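Ponora Hand Unit
Handheld gripper for collecting manipulation demonstrations

The Ponora Hand Unit is a two-finger gripper carried by a person and used to record demonstrations for policy training. The operator does the task by hand with the tool, and the camera on the tool records the fingers and whatever they are working on. No arm is needed during collection. Recordings are exported in the same layout as those from our arm-mounted Dimano gripper, which uses identical fingers, so a policy trained on one can be run on the other without remapping the view.

Each finger has a black housing, a soft orange contact pad on the inner face and a square printed marker on the outer side. Finger opening is calculated from the distance between the two markers in every video frame - there is no encoder and no cable to the jaw. Keep both markers clean. A scratched marker should be replaced before the next session.

Suitcase work, seen from the tool camera: 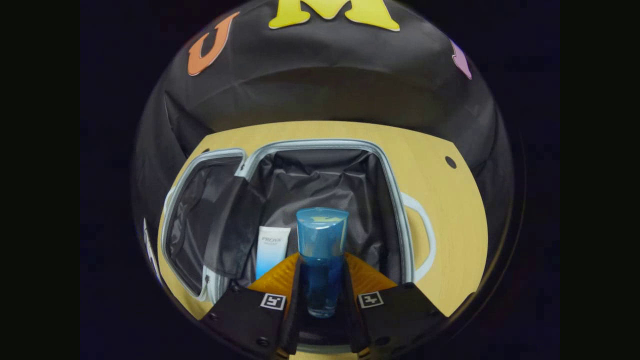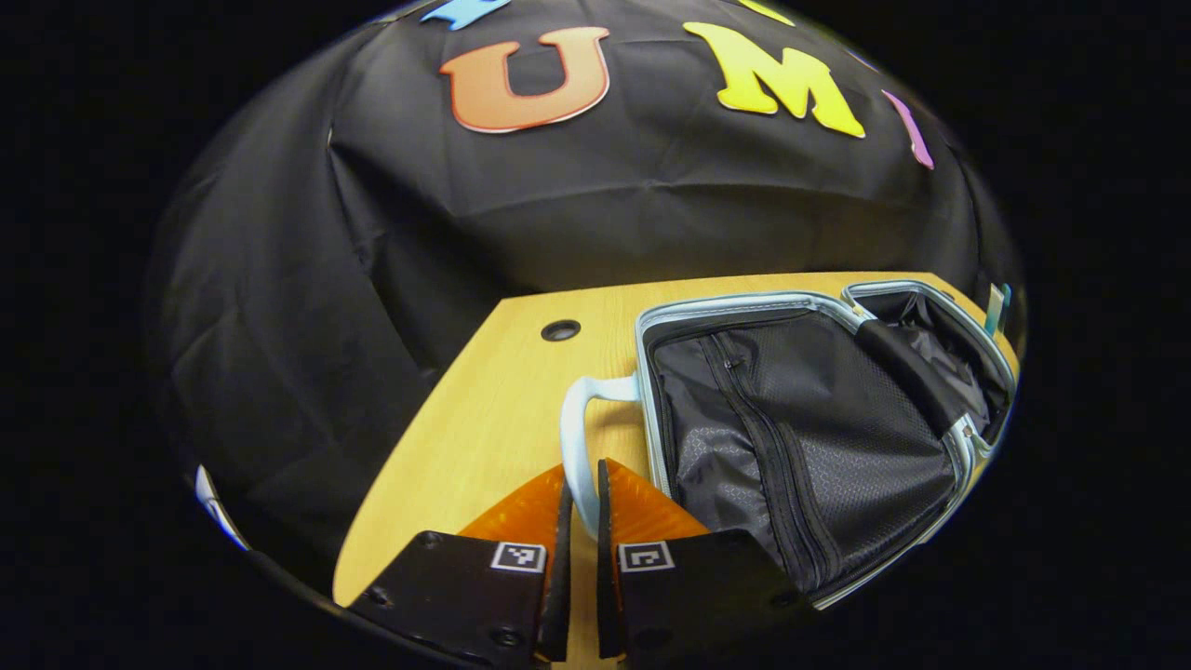

Task sets for the Hand Unit are sold separately under the Trunness name. A set is a written protocol, a list of props and a start-state sheet for resetting the table between takes. The suitcase set covers packing, unpacking and handling of the case itself. Bottles and tubes are recorded as upright grasps near the case opening, as with the blue bottle held at the front rim, and the handle is recorded as its own segment with the fingers starting on either side of the loop. Mesh pockets and black lining are left in on purpose, as low-contrast fabric is where most of our early policies lost track of depth. Senyo Bawa, who wrote the protocol, recommends 40 takes per start state before moving the case.

The reference recordings supplied with the suitcase set contain 1466 takes. Of these, 1000 are marked for training and 466 are held back for evaluation. Failed grasps are kept and labeled. Do not delete your own failures at the table; mark them with the thumb button and sort them later in Arthur, our review software.

Ordering
Hand Unit with one pair of spare pads: $499
Trunness suitcase set: quoted per site
Arthur license: included for the first year

Units ordered after August ship with the revised pad mount. Older pads fit the new mount, but new pads do not fit the old one.

Page updated Oct 23, 2026

Related items
Ponora spare pad pack
Ponora marker sheet, adhesive
Dimano arm-mounted gripper
Trunness kitchen drawer set
Arthur review software

This site uses cookies to remember your region and cart. By continuing to browse you accept their use. Cookie settings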